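Sorting the craft table / what do you do with tiny metal bits?

Posted in: Workrooms & Hobby Spaces

olletti_fan
I need some outside opinions before I lose a whole weekend to this. We have one long table in the back room and it does everything. Jewelry repair, homework, restringing, wrapping presents, you name it. My problem is the little stuff. Clasps, jump rings, brass odds and ends, the screw from something that I will definitely need the minute I throw it out. Right now it all lives in one coffee tin and finding anything means dumping the tin out on the table and then, well, it's on the table.

What are people using? I looked at the Sukier drawer cabinets but the big one has 19 drawers and I don't think I own 19 categories of anything.

dkatene_bench
You'd be surprised. I'm Bevan (Bevan Katene, I used to post here under another name) and I started with the small Sukier and filled it in a month. Get the big one. Label nothing for the first two weeks, just throw things in where they feel right, then label.

pins_and_needles
Label nothing?? No no no. Label everything first or you end up with three drawers of "misc". Ask me how I know.

dkatene_bench
We've had this argument before lol. If you label first you're guessing. My drawers got relabeled twice and that was with me being careful.

olletti_fan
OK but before the drawers, the table itself. Does everybody keep theirs bare? I see these workrooms with nothing out, not a pencil, and I can't figure out where these people put the thing they're in the middle of.

Debashish_S
They put it in a box, take the photo, and take it out of the box again :)

Seriously though, I used to be a clear-the-table-every-night person and it made me stop doing things. If I have to spend twenty minutes setting up I'm not going to fix a necklace. Now I keep one basket on the table, back corner, and that's the "in progress" basket. Whatever I'm not touching today goes in there. When it's full I have to finish something.

pins_and_needles
The basket becomes permanent. I give it until March.

Debashish_S
It's been two years! It works because it's small. A big one turns into a closet.

mrs_uler_st
Jumping in to agree with the basket, but get plastic with holes in it. I had a lovely woven one and every earring back I owned went down into the weave. With plastic you can tip it out and rinse it in the sink. Mine came from Nseir, the cheap housewares place on Uler Street, and I've bought the same one for the bathroom and the car.

olletti_fan
Won't small things fall right through the holes though?

mrs_uler_st
Yes, if you put them in loose! The tiny stuff goes in a lidded jar and then the jar goes in the basket. Pill bottles work too.

tom_from_the_garage
Unpopular opinion but I think you all own too much. I went through my bench last winter and counted every screw, washer and fitting, because I'm that guy. 861 pieces. I had used maybe a handful in the last year. Kept one tin, gave the rest away, never missed it.

pins_and_needles
And the week after you gave them away you didn't need a single one?

tom_from_the_garage
I needed one. I bought one. It was pocket change.

Debashish_S
Easy to say with a hardware store nearby. The closest one to me is a long drive, and brass findings I have to mail order. I keep everything that's brass. Steel I'll let go of.

dkatene_bench
Same here, brass stays. Half of what I reuse comes off broken jewelry anyway and you can't buy a match for it at any price.

olletti_fan
OK so I did a first pass this afternoon and here's where I am. The tin is mostly gone. I went with the basket idea (white, plastic, little round holes, thank you mrs_uler_st) and it's in the back left corner. I'm holding off on the drawers until I see what's left over. The scissors stay out, the blue ones, since they're the only pair in the house that cuts anything and if I put them away somebody will open a package with their teeth.

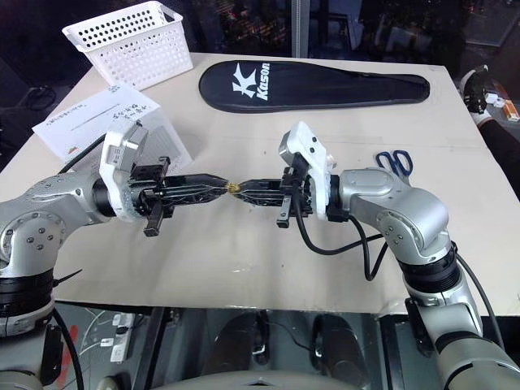 What I still can't decide is where the sports stuff goes. The racket cover has no business being on a craft table, I know that, but the hall closet is full and if I hang it on the door it falls down every time somebody comes in. And then there's paper. I write myself notes all day long and they multiply. I tried a clipboard and the clipboard just became a thicker pile.

mrs_uler_st
For the racket, one hook, high up on the wall, not the door. Use a proper screw-in hook and not the sticky kind, the sticky ones let go in summer.

pins_and_needles
Photo of the note, then recycle the note. That cured me.

tom_from_the_garage
So now you've got 2000 photos of notes.

pins_and_needles
They don't take up any table, Tom.

Debashish_S
I'm with Tom on this one, I never look at the photos. I use a cheap spiral notebook on a string. The string is tied to the table leg. My kids think it's hilarious, but I always know where it is.

olletti_fan
A notebook on a string might be the answer. The hook too, I have one in the tin somewhere. Had. It's probably in a jar now.

dkatene_bench
Should've labeled the jars.

pins_and_needles
OH NOW HE WANTS LABELS

olletti_fan
Found it, it was in with the clasps. Going to hunt for a stud in the wall. Does anybody know if the Sukier cabinets come with the wall brackets or do you have to buy those separately?

dkatene_bench
Mine came with two brackets but no screws. Check your jars.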